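Stocking the Snack Corner at Sternberg Hall

September 2018

We finally have a snack corner! After what felt like forever of people wandering down to the Pedby store on their breaks (and coming back late, me included), the gray metal shelves are up and the tubes of chips are coming out of their boxes. I picked most of the flavors myself, so complaints can come to me. The order was 59 tubes from Munder Wholesale, and I'm already a little worried that won't last the month.

Gray striped carpet, which you'll know well if you've ever sat through a meeting in here.

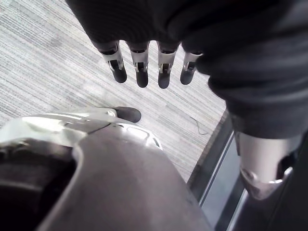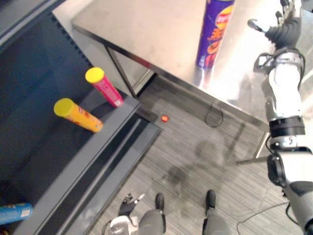 The big argument so far is whether tubes should lie down or stand up. I'm firmly on the lying-down side, at least for shelves – you grab one by the end and off you go, and you can fit in more flavors side by side. The standing-up people say the chips break less, and they may have a point, but I eat the crumbs anyway!

Still to come: a proper price list, a jar for coins, and four more flavors when Munder gets them back in. I'd also love something that isn't chips. Somebody suggested the little oat bars from Sithole Bakery, which I've tried and can recommend (the ginger one, wow). If you have a favorite, write it on the sheet by the door before the next order goes in on the 9th.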